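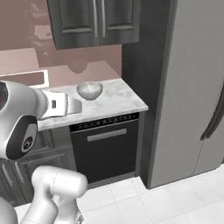 Robots in the kitchen: who does the washing-up now?

Have you ever been asked to clear the table? Now imagine doing it for 382 people, every single day! That was the job at the Plumport canteen, where workers from the boat sheds and the offices come for their lunch. The kitchen team there cooked, served, wiped, stacked and scrubbed, and by the afternoon their arms ached.

Last year the canteen got some help. A company called Stinia brought in 2 robot arms, and the kitchen team gave them names straight away. One is Torres and the other is Vundarum.

What do the robots do?

Torres picks up bowls and cups and puts them in the dishwasher. Vundarum takes the clean ones out and stacks them. It sounds easy, doesn't it? But think about what your own hand does when you lift a bowl. You look at it, you reach out, you open your fingers just wide enough, and you squeeze - gently enough not to break it, firmly enough not to drop it. You do all that without thinking. A robot has to be taught every bit of it.

Each arm ends in a gripper, which is a robot's version of a hand. Many grippers have only a pair of fingers, and they close on things from both sides, a bit like you picking up a pea between your finger and thumb.

Practising in a pretend kitchen

One of the cleverest parts is where the robots learned. They practised inside a computer! Engineers built a make-believe kitchen, rather like the world in a video game, with a worktop, a bowl, a dishwasher and a fridge. A make-believe robot could try to pick up the bowl again and again. If it missed, it just had another go, and there was nothing to sweep up.

Torres did 738 practice tries in one night before it was allowed near a real bowl. The engineers also changed the pretend kitchen between tries. They moved the bowl, or made the walls another colour, so that the robot would get used to surprises. Real kitchens are full of those!

What about the people?

You might be wondering if the robots took somebody's job. It's a good question, and grown-ups ask it too. There were 14 people in the Plumport kitchen before the robots came, and all of them still work there, but some of their jobs have changed. In other places, machines have meant fewer jobs, so it matters that people talk about it early and that workers get a say.

Syahrul Mandagi used to wash up all afternoon. Now he looks after the robots. He checks their grippers, clears the way when something gets stuck and presses the stop button if he needs to. He had to go on a course to learn how, and he says the first week was hard. "I miss chatting at the sink," he says. "I don't miss the soggy sleeves!"

Wellington Brandão is a cook. He has more time for baking now, so there is fresh bread on Tuesdays. He still washes his best knives himself, by hand.

Try it yourself

Put on a pair of thick gloves, shut one eye and pick up a plastic bowl using only your thumb and one finger. Now put it down upside down, without a bump. Tricky? Have another go with the bowl turned a different way, and see if you get better with practice.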